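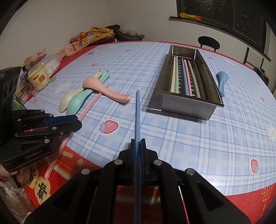
A fabric tablecloth should be treated for stains before it is washed, and the sooner the better. Residents of the Stamitz building are asked to follow the steps set out in this guide when using the shared laundry room. Lift solids with a spoon and blot the spot from the back with cold water. Printed cloths, such as a light blue plaid with red strawberries, should first be tested with detergent on a hidden corner – the red is the color to watch.

1. Apply a small amount of liquid detergent and leave it for 12 minutes.
2. Rinse in cold water. Do not rub.
3. Wash on a gentle cycle with similar colors.
4. Check the spot before drying. Heat will set any stain that remains, so repeat step 1 if needed.
5. Iron on the reverse side while slightly damp.

Questions may be directed to Regula Egger, Household Services.

Home | Guides | Laundry | Contact

59 shares | 12 comments

© 2021 Alexiou Residences. Back to top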